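2023-11-04

**Rumesance opens its Skanholm workshop for a day of two-armed table setting**

We're opening the doors at Skanholm, and I'd love for you to come! I've spent most of this year with our tabletop arms, and I'm tired of describing them over the phone. Come see them for yourself.

The station you'll meet first is the one we call Flarnard. It's a pair of black arms mounted on a frame around a wooden tabletop, and the job we've given it is setting out a tray for one person — cup, plate, fork. You do this at home without thinking. For two grippers sharing a small table it's a fussy bit of work, and the fork is the part I'd stick around for (a thin handle lying flat on wood is a hard thing to pick up).

Our first open day was in April, and we ran it in a room that was much too small. People stood in the hallway and missed half of it, so this time we have the whole ground floor, all 3300 square feet. Demonstrations run through the day, with 9 visitors to a group, and each group gets time to ask questions while the arms are stopped. You're welcome to move the dishes between runs. Please do, we like seeing where people put them.

Our friends at Ngubane are coming too. They worked with us on the gripper fingers and are bringing a bench full of earlier versions you can pick up and squeeze. A few of those are pretty ugly and I'm fond of every one.

Some practical stuff. Entry is free, but we need you to book a group through the Rumesance front desk. Kids are welcome with an adult. The floor is concrete and there are cables here and there, so wear flat shoes. Parking is behind the building, and the side door has a ramp.

Reporters and school groups can ask for a separate two-hour visit, with time to film up close. Tell us what you'd like to shoot and we'll set the table for it.
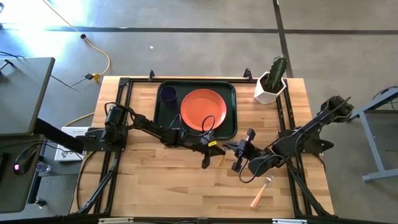 *The Flarnard station at Skanholm, with cup and plate on the tray and the fork on the tabletop. Photo: Rumesance*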